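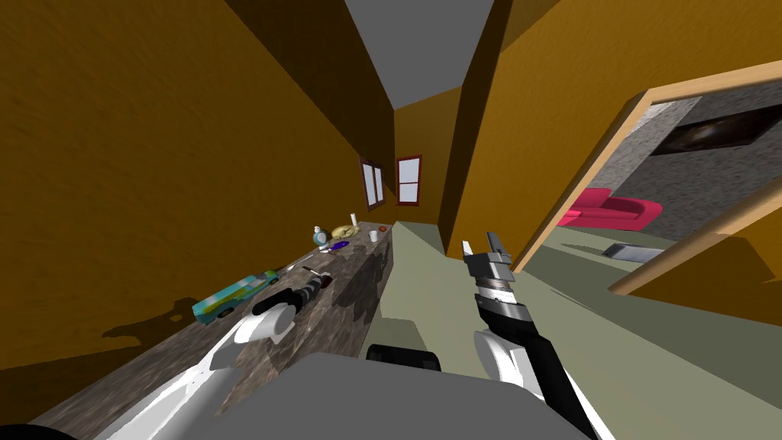
Fui ao dia aberto da Callolport em janeiro, na parte de simulação. Deixo aqui as notas por ordem, em posts curtos, para quem não pôde ir.

1/ A visita começava às 10h, na sala do primeiro andar. Havia 70 inscritos, divididos em dois grupos. Fiquei no segundo, o que deu tempo para um café e para ler o folheto, que era uma folha A4 dobrada com o horário e pouco mais.

2/ Quem apresentou foi a Chaimae Hajji, que trata dos ambientes simulados. O Taha Bouazza estava ao computador e ia mudando as coisas enquanto ela falava. Sem slides. Gostei disso, via-se logo o simulador a correr.

3/ O projeto chama-se Zodden. É uma casa virtual onde um robô de dois braços treina tarefas domésticas: pegar em objetos, arrumar, passar de uma divisão para outra. As casas mudam de planta, de cores e de materiais de uma sessão para a outra. A biblioteca de objetos tem 310 modelos, segundo a Chaimae.

4/ A primeira demonstração foi com uma bancada comprida de pedra, cheia de coisas pequenas que não combinam: uma carrinha de brincar deitada de lado, uma vela branca, uma garrafinha de vidro azulada, um pão ou bolo redondo, uma chávena. Ao fundo via-se a sala do lado, com um sofá cor-de-rosa avermelhado.

5/ Perguntei pela mistura. A resposta do Taha: os objetos são sorteados. Se a bancada tivesse sempre louça, o sistema aprendia a bancada e não o objeto. Por isso aparecem brinquedos ao lado de comida, e ninguém os corrige à mão.

6/ O que mais custa, disse ele, são as peças finas e deitadas. Uma caneta pousada na pedra tem poucos milímetros de altura e a garra tem de descer quase até tocar na superfície. Com uma garrafa de pé há muito mais margem. Eu teria apostado no contrário por causa do vidro.

7/ Outra coisa que não sabia: cada braço é avaliado em separado. Um pode estar a trabalhar sobre a bancada e o outro parado no ar, e o parado também conta para a nota. Se bater numa parede ou numa ombreira, a tentativa é anulada.

8/ Cada tarefa é repetida 100 vezes antes de entrar no relatório, com a posição inicial alterada de cada vez. Correm tudo durante a noite e de manhã há uma tabela. Mostraram uma, mas a letra era tão pequena que da terceira fila não se lia nada.

9/ Depois passámos às vistas de perto. O robô simulado tem uma câmara virtual junto à garra, que acompanha o movimento do pulso. A Chaimae pôs essa vista no ecrã grande e pediu-nos que disséssemos onde estava o robô. Houve quatro respostas diferentes na sala.

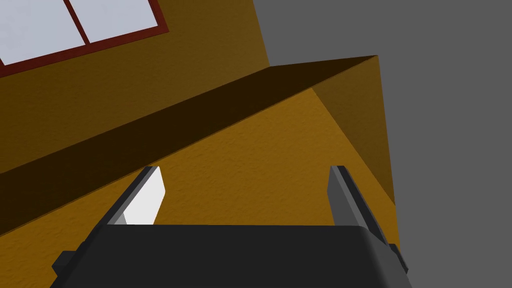
10/ O exercício servia para isto: com a câmara tão perto e tão inclinada, uma parede e um chão confundem-se. Nós temos a memória da divisão e vamos compondo. O sistema tem de juntar esta vista com a geral, e é aí que a equipa anda a gastar mais tempo.

11/ Alguém perguntou se as texturas simples não estragavam o treino. A Chaimae disse que para as paredes chega e que preferem gastar o tempo de cálculo nos contactos, ou seja, no que acontece quando os dedos fecham sobre um objeto. Mostrou a garra aberta, sem nada, e explicou que abrir e fechar em vazio é o primeiro teste de todos.

12/ O módulo que calcula esses contactos tem nome próprio, Savik. Foi reescrito no último ano. A versão antiga deixava os objetos pequenos atravessarem o tampo de vez em quando. O Taha contou que passou uma tarde à procura de uma colher que tinha caído para dentro da bancada.

13/ A passagem para o robô físico é outro capítulo e ficou de fora desta visita. Chama-se Hamel e fica noutro edifício. Só disseram que, até agora, levaram 356 tentativas da simulação para lá e que ainda estão a comparar resultados. Perguntei a percentagem de acerto e não ma deram – compreendo, mas fiquei com pena.

14/ Houve meia hora para experimentar. Dois postos, um comando em cada um, e podíamos mexer o braço esquerdo ou o direito. Escolhi o esquerdo. Tentei apanhar a vela e deitei-a abaixo duas vezes. À terceira agarrei-a, mas já tinha uma fila de gente atrás de mim e passei o comando.

15/ Pormenor para quem for: com o comando, o pulso roda no sentido inverso ao que se espera. Avisam no início, mas na altura esquece-se. Há uma opção no menu para inverter, peçam ao Taha.

16/ Aspetos práticos. A entrada é gratuita, com inscrição. A sala aquece bastante, levem roupa leve por baixo do casaco. O estacionamento da frente estava cheio às 9h30 e acabei por deixar o carro na rua de trás. A visita acabou às 12h15, um quarto de hora depois do previsto.

17/ Disseram que vai haver outra sessão, ainda sem data, e que gostavam de incluir o Hamel. Se abrirem inscrições ponho aqui a ligação. Quem tiver perguntas sobre a parte da simulação pode deixá-las em resposta – as que eu não souber, envio à Chaimae, que ficou de responder por email.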